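Last updated: December

Our first months with the arms at Kinnear

We put robot arms on the faucet and handle jobs at Kinnear, and I love how the shop has changed! Cosimo Bianchini used to go home with sore wrists - now he teaches the arms and picks the next task. 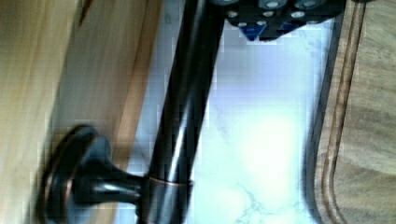 Cosimo's crew trades shifts on the controls, and the newest hires are often the quickest to learn. Two of them have already asked to train the night team!

25 comments - 107 shares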